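Bridard hand grippers (the pair kit) - worth it?

jirker_owner
10 Feb 2019
Got the Bridard pair kit on trial, two hand-held grippers with the marker cubes on. Price is 2,119 for the pair, software extra. Anyone used them for longer than a week? 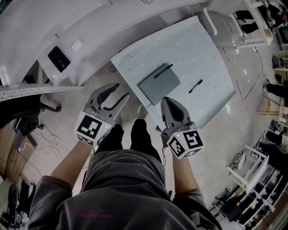 Main job is pens and small stuff, picking up and putting down, over and over. Fingers are fine. Grip on thin things is good. My wrists are not good. Also lost tracking twice when I turned the left cube away from the camera, had to redo the lot.

nisetti62
Had a pair since July. Tracking drops are your lighting, not the kit. Matt bench, no lamp behind you. Sorted.

flatbelt
Disagree, ours drops in any light. Support told us to reprint the cube faces and it made no diffrence. Went over to Filip, single gripper, heavier, but it holds.

nisetti62
Filip is 4,000 though?? For one?

flatbelt
Yes and worth it. We were binning 50 takes a day with the Bridard.

mossop
50 a day is a setup problem, sorry. Did you redo the calibration after changing the fingers? Manual hides it on page 62.

flatbelt
Yes. Twice.

jirker_owner
Havent done page 62, will try tonight. Does anyone know if the Jirker wrist strap fits these? Weight is my real gripe, trial is nearly up

mossop
Fits the old body. Not sure on the new one, ask them before you pay for it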